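**2018-05-08, Simulation, Greifplanung runder Tisch**

Der Planer behauptet seit gestern Abend, die Mango sei unerreichbar. Die Mango liegt einen Fingerbreit unter dem Greifer. Einer von beiden irrt sich, und ich habe den Verdacht, dass es nicht die Mango ist.

Stand vor dem Umbau: Himwood (Planer) bekommt von Hailu (Posenschätzung) die Objektposen und baut daraus die Kollisionsszene. Bis März hat das leidlich geklappt, dann kam der neue Sicherheitsabstand rein, global, für alles, und seitdem ist jede Greifpose in einem Haufen automatisch eine Kollision. Neben der Mango liegt die Orange, daneben steht die Dose. Zwei Finger passen da prima rein, zwei Finger mit Polsterung eher nicht.

Erster Versuch: Abstand pro Objekt statt global, Zielobjekt ganz ausgenommen. Eine Zeile in der Konfiguration, dachte ich. Waren dann vier Dateien, und eine davon wird beim Start generiert und überschreibt einem alles. Steht jetzt in der README, dick.

Danach den Anflug von oben durchlaufen lassen, Finger senkrecht, Objekt 16 (Mango) als Ziel:
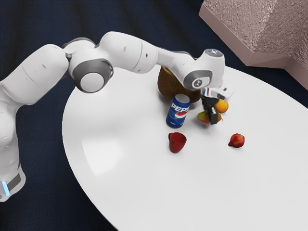

Laufzeit der Planung mit dem neuen Abstand: 2.059 Iterationen bis zur ersten gültigen Bahn, Limit steht auf 3.000. Das ist gültig, schön ist anders. Der Baum wächst erst mal begeistert in die freie Tischhälfte hinein, wo der Apfel liegt und sonst kein Mensch etwas will. Erst wenn ihm dort langweilig wird, probiert er es beim Ziel. Ich habe den Zielbias hochgesetzt und die Vorgreifpose als eigenes Zwischenziel eingetragen, jetzt kommt er meist mit unter 2.000 aus. „Meist“ heißt: in den Läufen, bei denen ich zugesehen habe.

Offene Baustellen:

- Die Tasse. Hailu liefert für die rote Tasse eine saubere Position und eine Orientierung nach Tagesform. Der Henkel wandert. Für die Kollision ist das egal, solange wir den Hüllzylinder nehmen, für einen Griff an der Tasse selbst ist es tödlich. Vorerst aus der Zielliste gestrichen.
- Der braune Behälter hinten ist im Modell massiv. Konvexe Hülle, also Deckel drauf. Wer da etwas ablegen will, legt es laut Planer in Beton. Braucht eine Zerlegung in Teilkörper, das Werkzeug dafür liegt irgendwo im Haler-Repo, letzter Commit mit der Nachricht „geht jetzt“.
- Die Orange rollt. In der Physik ist sie eine perfekte Kugel ohne Rollreibung, und sobald ein Finger sie streift, macht sie sich auf den Weg zum Tischrand. Rollreibung gesetzt, Wert geraten. Bitte nicht zitieren.
- Ellbogen: Der Solver springt gelegentlich in die andere Konfiguration, und der Arm macht einen Schlenker, für den man im echten Labor den Not-Aus drückt. Nullraumterm ist drin, Gewicht noch zu klein.

Gopinath D'Souza kam am Nachmittag dazu und hat in zehn Minuten gefunden, woran ich den Vormittag verbracht habe: Die Fingergeometrie im Kollisionsmodell stammt noch vom alten Greifer. Breiter und hinten mit einem Klotz dran, den es an diesem hier gar nicht gibt. Der Planer hatte also die ganze Zeit recht, nur für einen anderen Roboter. Ich habe ihm (Gopinath, nicht dem Planer) einen Kaffee ausgegeben und das Netz getauscht.

Mit den richtigen Fingern kann der Sicherheitsabstand fast auf den alten Wert zurück. Die Ausnahme fürs Zielobjekt bleibt trotzdem drin, die ist richtig so. Nebeneffekt: Ein Teil meiner Planungszahlen von oben ist damit Makulatur. Ich lasse sie stehen, damit man sieht, womit man so seine Zeit verbringt.

Zweite Ansicht auf denselben Aufbau, für den Vergleich mit der Kollisionsszene. Wer die Overlays prüft, bitte auf die Stelle zwischen Fingern und Mango achten, dort saß der Klotz:
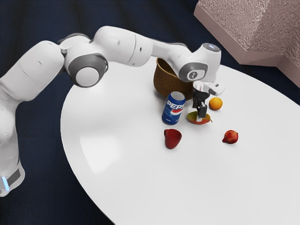 ## Für morgen

1. Planung mit dem neuen Fingernetz komplett wiederholen, fester Seed, diesmal *alle* Läufe mitschreiben.
2. Test, der beim Start prüft, ob Kollisionsmodell und Greifermodell zusammengehören. Ein Namensvergleich reicht. Den hätte man auch vorher schreiben können — steht sogar als Ticket da, von mir, Priorität niedrig.
3. Kontaktschwelle beim Schließen. Im Moment schließt der Greifer auf Position und verlässt sich darauf, dass die Mango so breit ist wie im Datenblatt.
4. Export nach Pakthorpe erst, wenn 1 durch ist. Die fragen sonst wieder nach den Zahlen, und ich müsste sie erklären.

Logs liegen im üblichen Ordner, Unterordner `mango_final_2`. `mango_final` bitte nicht benutzen, da sind die falschen Finger drin.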